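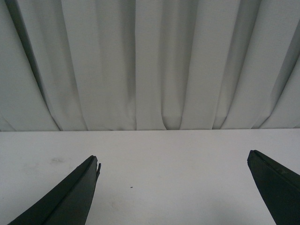 2 min read

Friday, August 28, 2026

Ronaldo Guerra wants me to believe that the Skesen cell looks after itself now. He put it in writing in July, in the same message where he moved the service interval from 3 weeks to 9, and I've been grumbling about it ever since. A machine that looks after itself has never once wiped down its own table.

So this morning I went in before Afonso Barros had his coat off and did the rounds by hand. Curtain first. It's meant to hang to the table so the cameras get a plain gray background, and I think it does more for this cell than the Mocanu software ever has. I tugged at it a bit where the hem bunches up on the table and gave up. Fabric does what it wants. There's still a gray smudge on the white top and a little dark speck near the middle, and I wrote both in the log because the last time I left one out, Afonso spent an afternoon trying to find out when it had arrived.

Then the tray. The position marks by its right side are still on the table, two small black brackets, and they are the entire locating system. Ronaldo calls this a "soft fixture." I call it marks on a table. The quote from Dostico for a proper nest has been sitting in his inbox all summer, and I don't expect it to move before the snow does.

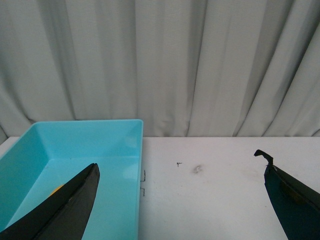
Fingers and tips

I don't trust them. The Flakell people say the fingers will go a full interval between changes, and maybe they do in the Flakell building, where I suppose the air is cleaner and everyone is paid more. I look at the tips every time I open this cell, and I look at the edges harder than the faces, the edges being where I'd expect any trouble to begin. I asked Afonso to order a spare pair. He said we had a spare pair. We could not find the spare pair.

The yellow toy car is still our test piece. I argued for a machined block back when we set this up and lost. The case against me was that a block is too easy to pick up and a car has curves, and I suppose that's fair, though it does make it hard to sound serious on the phone to a supplier.

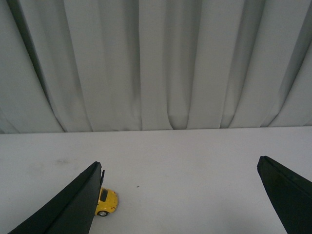 How often should the open position be checked?

Every time the fingers are changed, and once a week between changes, whatever the service interval says.

I wrote that on the card inside the cabinet door, in pen, so it can't be edited from Ronaldo's phone. He'll say the controller already checks it. The controller checks what the motor thinks it did, and I've had motors lie to me for 20 years. 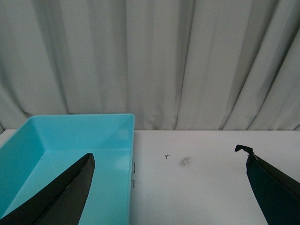
Afonso takes the middle view, as he does on everything. He thinks nine weeks is fine for grease and silly for fingers, and that we should split the schedule into two. I told him to put it to Ronaldo himself, and he suddenly had to go and see about a pallet.

Still to do: wipe the table, find those spares, chase Dostico again. I'll believe in the nine weeks when I've seen the first nine go by.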